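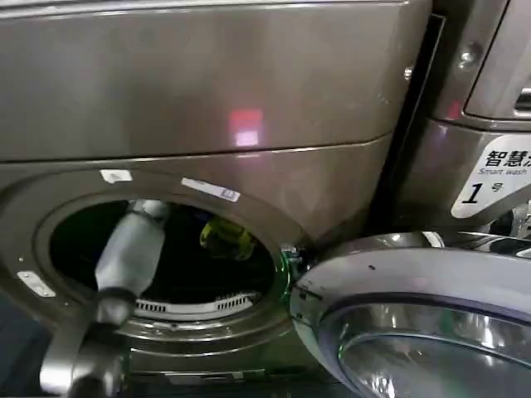

Primo Amato asked at the interim review whether the arm should be learning to unload a washer before it could reliably pick a sock off a table. The question was a fair one, and this section of the report responds to it.

3.2 Collection of demonstrations

The Grelldale group chose front-loading machines as the first task in May. Reaching through a round door into a dark drum constrains the wrist far more than table work, and the earlier Pukthorpe set contained no examples of that kind. A demonstration begins with the door open and ends when the gripper has cleared the rim with the garment or the operator has abandoned the attempt. Abandoned attempts were retained and labelled as such.

The group recorded 3675 demonstrations over 29 sessions, with four operators taking turns. Brightly coloured garments were used in the early sessions; dark garments were introduced from session six.

Glare on polished metal remains the principal concern with the colour data. Labelling was done in Evus and closed on 5th November. Contact between the forearm and the door rim was not logged before session six, and those records are excluded from Table 4.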